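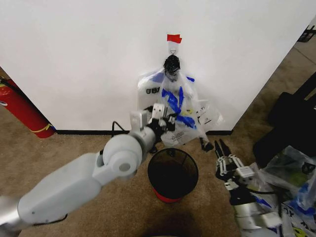
Robot Learning, Handout 5
Learning two-armed handling of plastic bags from demonstration
Heather Harawira and Yuk-lan Hsieh
2022-10-13

Read this before the lab session. It covers the Pela study, which we will come back to when we do the coursework.

Why bags are hard
A rigid object can be described by its position and rotation. A clear bag cannot. It folds, it stretches, and a depth camera often sees the wall behind it instead of the plastic. Pela therefore does not try to estimate the shape of the bag at all. The policy goes straight from head camera images and joint angles to arm motion.

Data
The full set has 2368 demonstrations, all given by a person driving both arms. Of these, 1752 were used for training. Another 300 were held back for testing, and the rest were dropped for dropped frames or bad timestamps. The hanging task and the floor task are stored together, so check the task field when you load the files.

Method
The network predicts a short run of future actions for both arms at once. Harawira's first version had a separate network for each arm. It did worse on hanging bags, where one gripper has to hold the plastic still while the other moves in.

Result
The joint model beat the separate one on the test set. Most of the remaining failures were missed pinches: the fingers closed in front of the plastic or beside it. Printed text and coloured tape on a bag seemed to help, but this was not tested properly.

For the lab
Work in groups of 2. Plot gripper opening against time for one success and one missed pinch, and mark where they part. Bring the plots in printed form.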